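The drawer that ate my January

I have a drawer. You probably have one too. Mine is the wide one under the window, and until last month it took two hands and a hip to open it. Inside lived every small thing I'd ever picked up off a floor and thought "oh, that goes to something." It never once went to something!

So this January I decided that instead of another grand whole-house project (we all remember the garage, thank you for the kind comments), I would do one drawer. Just the one. I figured an afternoon. It took me most of the week, an hour or so at a time after supper, and I have to say I kind of loved it.

My method, if you can call it that, was stolen from an old Garnberg catalog I've kept for years. They had a page in the back about sorting a sewing box, and the gist was: clear a white surface, put out one tray, and only deal with what's in front of you. No piles on the floor. No "maybe" bag. I can't tell you how much better it is on white. I used to do this kind of thing on the patterned oilcloth in the kitchen and I'd lose half of it in the flowers.

The tray is the other half of the trick. Anything that gets a yes goes in the tray, and when the tray looks busy you stop and put those things where they belong before you carry on. I skipped that part the first evening and ended up tipping everything back out, which tells you how I am about instructions.

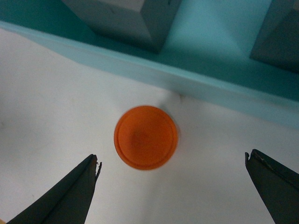
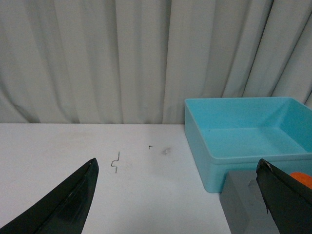 Anyway, the little stuff is what slows you down. Big things are easy. A stapler is a stapler. But then you get a round orange something that could be a lid or could be a cap, and you stand there turning it over like it's going to tell you. I went through the bathroom cabinet and the craft shelf trying it on things. Glue, no. Glitter, no. The bottle of Wandix stain remover, which I was SO sure about, also no. It's still in the "ask me again in spring" jar, along with three keys and a foreign coin.

Bits of bent wire are my other weakness. I straightened out a paper clip years ago to reset a clock radio and it worked so well that I've saved every mangled bit of wire ever since. The clock radio has been gone for ages. I let myself keep one (the longest) and the rest went out, and I only fished one back out of the trash, so I'm calling that growth.

A few things I'd pass along if you're tempted to try your own drawer:

Wipe the table between rounds. There's always fluff and crumbs and tiny dark specks of who knows what, and they make it look like you've got more left to do than you really have.

Do it by a window in the daytime if you can. I did my best sorting before lunch with the curtain drawn, when the light comes through all soft and you don't get glare. After supper under the lamp I kept mistaking shadows for screws.

Don't buy organizers first. I know, I know. I had a full set of those Canov drawer dividers in my cart, the nice bamboo ones, and I made myself wait. Good thing too, as the drawer is now so empty that they'd be rattling around in there. An old soap dish and two jar lids are doing the job fine.

Batteries get their own bag, and the bag goes by the front door, or you will find it again next year.

I thought about counting everything as I went and gave up at 178, somewhere in the rubber bands. My sister-in-law once counted her button tin and got to 1,582, and she has never been the same, so maybe it's for the best.

Next up is the cupboard with the plastic tubs and their lids, and I'm already dreading it. I have a big stack of Villalobos tubs from back when the grocery store gave them away with stamps, and I would bet money that not one lid in there belongs to a tub I still own. Hmm. I should try the orange thing on those. If you have a system for lids that doesn't involve a label maker, please leave it in the comments, I'd love to hear it before I pull everything out onto the floor.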